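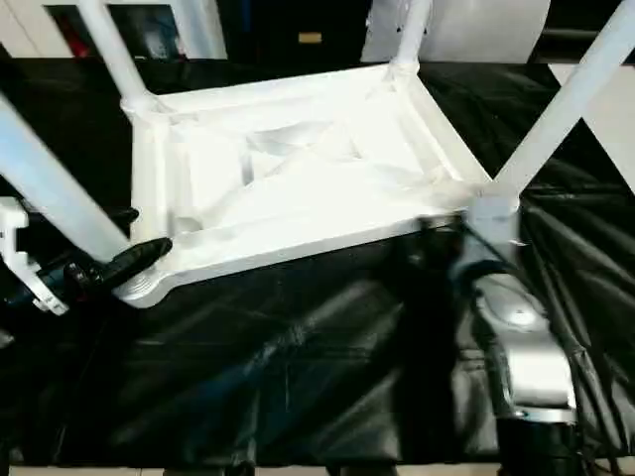
Open day at Yeoh, chair handling demo

ztarigan
Went to the Yeoh open day in Grerkcombe in April. The part I wanted to see was the two-arm cell working on a plastic chair. They had it upside down on a table covered in black plastic sheet, one gripper on the corner of the seat rim. We got 12 minutes at the rail, then the next group came in.

sekar_k
Did they say what it's for?

ztarigan
Flipping and leg checks for rental stock. Haziq Menon ran the demo. He said Idwood has 2,000 chairs to get through before summer and wants 300 a day.

prenexfan
300 a day is slow. Two people on a bench would beat that by lunch.

yanti_o
Two people on a bench for one day, sure. Try it for a month. I did that job and my wrists were shot.

prenexfan
Fair, but a plain fixture and one arm would still be cheaper. Prenex sells one.

sekar_k
A fixture only fits one chair. Idwood has mixed stock.

ztarigan
I asked about that. Haziq said a new chair model takes them 2 hours to set up. I didn't see them do it.

Related threads
Gripper fingers for glossy plastic
Prenex fixtures, worth the money?
Grerkcombe open days, parking

Comments
Mawar T.: Is the demo open to school groups?
Haziq Menon: Yes, write to the front desk first.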